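Cardboard – please read before your next drop-off

Quick one as the newsletter is already late. The Brovham swap shed took in 213 boxes in May and the pile has not got any smaller since. We love boxes! But the baler that Vernenero lend us jams on anything folded up thick, so they need to come in flat and opened out.

What we can use: plain brown corrugated, any size. Scuffed corners are fine, a bit of fraying is fine. Soggy or greasy is not. Look at the cut edge – if you can see the wavy bit inside, it's the right stuff.

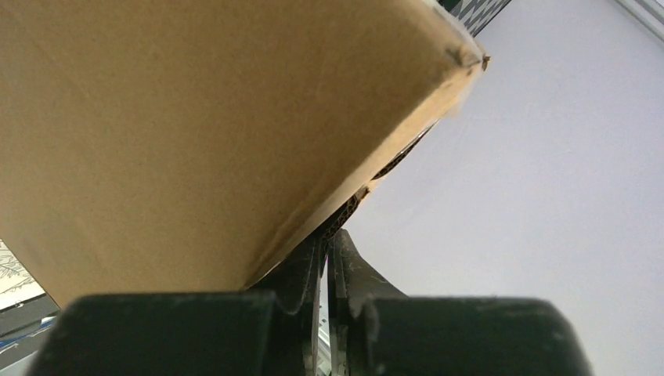
Corrugated board, bit worn at the corner. Still good.

Opening them up. Don't rip. Utility knife, short bit of blade, box on a table and not on your knee (yes, really). Cut the tape along the seams first, then the glued flap down the side, and it all falls flat. Takes a minute once you've got the nack. An old sheet underneath catches the dust. Tape and labels off if you can, staples out always. 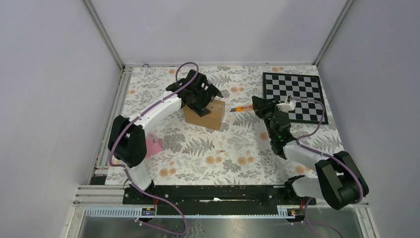

Flundska wrote in after the last issue to say wetting the glued flap and leaving it for 10 minutes saves cutting it at all, and has anyone else tried that? Let us know. Sounds slow to us but would be kinder on blades.

Bundles no higher than 40 cm please, tied with string. Shed open mornings as usual, side gate only, the front one is stil stuck.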